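Passed in Simulation, and Then What?
The paperwork on robot safety is getting thicker. It isn't getting more useful.
May 3, 2019
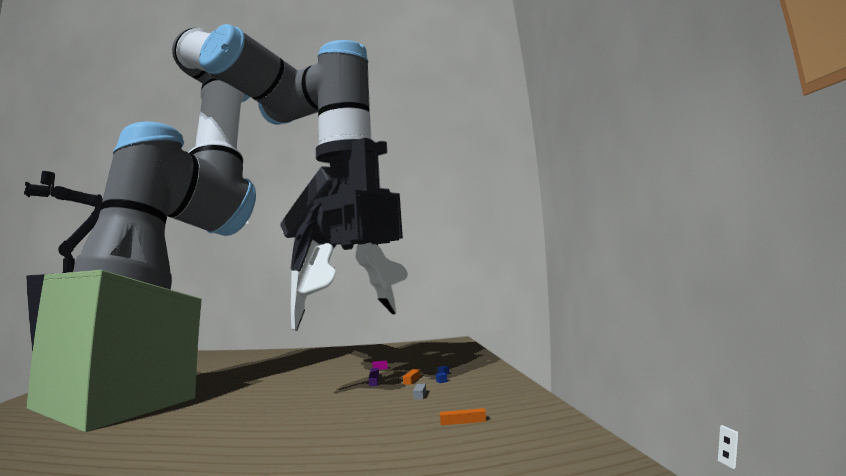
Buyers of small robot arms have started asking for proof that the things behave, and sellers have found a cheap way to supply it. They run the arm in software, write down the results and call the document a validation report. The one Tustine sends to customers is 29 pages long. I read it twice looking for a test on a physical machine and found 3, all on the same afternoon.

Simulation has its place. You can crash a virtual arm 300 times before lunch and sweep up nothing. But a rendered tabletop has whatever friction somebody typed in, and a rendered block weighs what the file says it weighs. Murneck, which sells a competing arm, at least prints those settings in an appendix. Tustine told me theirs were "available on request." I requested them in September and am still waiting.

The draft guidelines from Flalereck were supposed to fix this. They ask sellers to "consider" repeating simulated tests on hardware. Consider! A shop owner with one arm and 10 employees can't do much with that word after somebody's hand gets pinched.

Kuzmenko, a parts packer that bought two arms last year, now writes its own rule into every order: any simulated result must name the software version, list the contact settings and be repeated on the delivered machine with the buyer in the room. It fits on half a page - and two sellers have already refused to sign it.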